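Gripper week, part two (the sim bit)

Quick one before the train. Still on the gripper question, still no answer, but I've got further than I had last time so I'm writing it down before I forget which config was which.

So. Two candidates. The Helteo parallel jaw, which everyone on our corridor already uses, and the Srour one with the longer fingers and the softer pads. Mathias Baumgartner wants the Srour. Theresia Oberholzer wants whatever breaks least. I want to stop reprinting finger tips at 7pm.

Did all of it in sim first this time. Last August we went straight to hardware and bent a finger on day one, never again.

Task is kitchen cupboards. Walk up, get hold of a handle, pull. Sounds like nothing. Bar handles are the worst of it, the jaws have to close behind the bar without the knuckles hitting the door, and the gap is never what the drawing says. 300 tries on vertical handles per gripper, 200 on drawers. Ran the lot overnight, 598 usable logs out of the first batch before the disk filled up, so there's a hole in the drawer numbers I need to redo.

Rough results, dont quote me. Helteo better on drawers. Comes in square, closes, done. Srour better on the tall doors, the long fingers forgive a bad angle. Neither likes it when the handle is thinner than the one you tuned on. Force control on the Srour driver is a mess, had to clamp it at 4 newtons to stop it jittering and then it slips, obviously.

Two arms was Mathias's idea. One on the door, one on the drawer, both reaching at once.

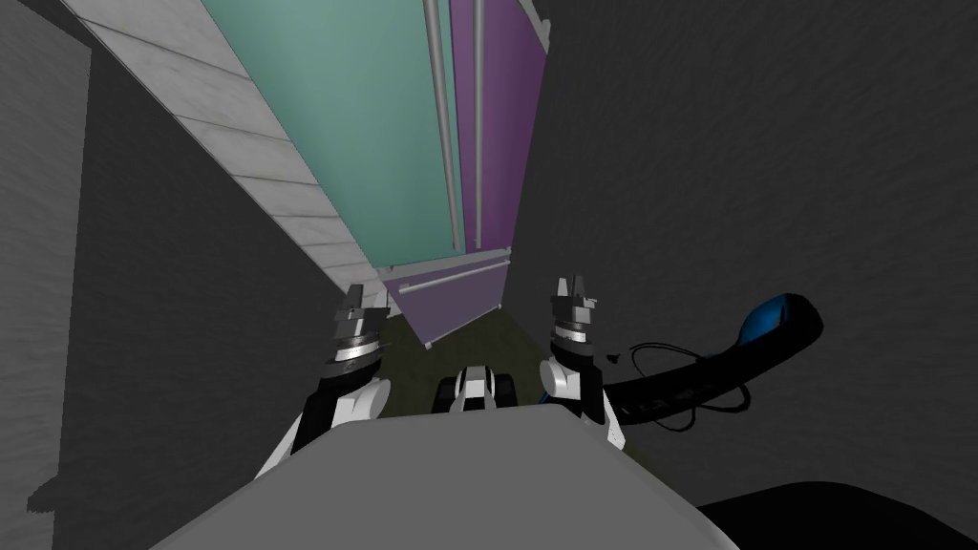
Cost me a whole afternoon in the controller. Flulent, our planner, treats each arm as if the other one wasnt there, so I had to add the keep-out zone by hand and then it refused to reach anything near the middle. Shrunk the zone. Elbows touched. Made it bigger again. Ended up staggering the start times, left arm first, right arm a beat later, and that's ugly but it gets through a run.

Camera next. The head view is fine until the forearms come up and then half the handle is gone, so I'm tempted by wrist cameras, only the Srour bracket has no room for one and the Helteo bracket does. Might decide the whole thing on a bracket. Theresia would be pleased.

Going up to Trirnenby with the real arms once the spare pads arrive. Need to redo the drawer runs before then, and buy a bigger disk. Train's here.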